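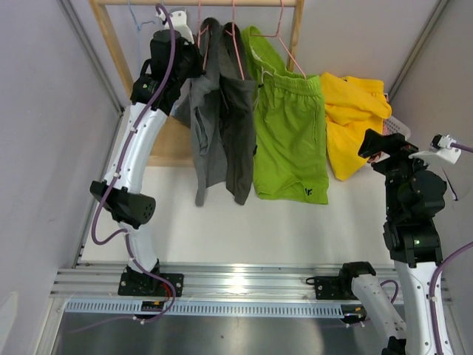 Threads > Gadgets > Robot arms, reviewed

We use cookies to remember your preferences. Accept all | Manage settings

Day one with the Lakix laundry kit. Two arms, one rail, one drying rack. The sales page calls it "a second pair of hands for the home." My first pair spent the morning looking for a hex key.

The quote came to 2161 dollars for a trial month, returnable. I have owned cars that cost less and complained more quietly.

What you get: both arms, the rail, the cables, a login, and a welcome card signed by Giorgia Cocco in customer success. It's a nice card. It does not mention which bolt goes where.

Setup took 6 hours. The manual says "an afternoon," and I suppose in Norway in June it would.

Full marks for the cables, by the way. They're purple. If you're going to trip over something in your own house it may as well be a good color.

The job I gave it is hanging and unhanging gym clothes. Gray two-tone thing, lime-green shorts, a yellow thing that has been a crumpled heap since the day I bought it. Wire hangers, pink, from a drawer. Lakix sells its own hangers. Lakix can dream.

For the people asking: no, it doesn't wash. It doesn't dry either. It moves clothes between a rack and a basket, and for that you need clothes, a rack and a basket.

Shorts are its best subject. Elastic waistband, keeps its shape, easy to grab. I got 20 tries in before dinner and it managed most of them without me saying anything out loud.

The yellow one is another story. The software wants to find an edge before it commits, and a wadded-up garment is all edges. It will think about this for as long as you let it. I let it think through an entire phone call with my mother.

Wrote to support about that. Fedir Kushnir answered within the hour and asked if I could "present the garment more openly." So I would spread the thing out, and the robot would pick it up. Fedir, I believe you've just invented me doing laundry.

To be fair to him, there's a setting. Menu, Grasping, Soft Items, then a slider labeled Patience. Factory default is high. I dragged it to the middle and it now gives up on a shirt like a normal person and goes to find an easier one.

Noise: a low whir, less than the fridge. The app, on the other hand, chimes every time a hanger goes on the rod. You can turn the chime off. You cannot turn it off and keep the error alerts, so I now live with a very small doorbell.

Speed: don't. I can hang the whole load in the time it takes one arm to have an opinion about a hanger. Oliwia Dudek, who reviewed the Wonine kit last year, told me to start it and leave the room. Best advice I've had all week – it's much faster when you aren't looking.

On Wonine, as I keep getting asked: cheaper, one arm only, and Oliwia says you end up holding the hanger for it. With two arms the machine can get in its own way, and you're free to stand there with a coffee.

The small print: after the trial, teaching it new garments is a subscription. The basic plan covers 1000 grasps a month. I had no idea how many times I touch a sock until I saw them priced.

Would I keep it? For one household, no. For somebody with a rental laundry or a costume room and a decent stretch of bench, I'd at least take the call. Ask for the trial, skip the branded hangers, and move that Patience slider before you do anything else.

It goes back at the end of May. The return form asks for the original packaging, and the original packaging is currently a fort with my nephew in it. Negotiations continue.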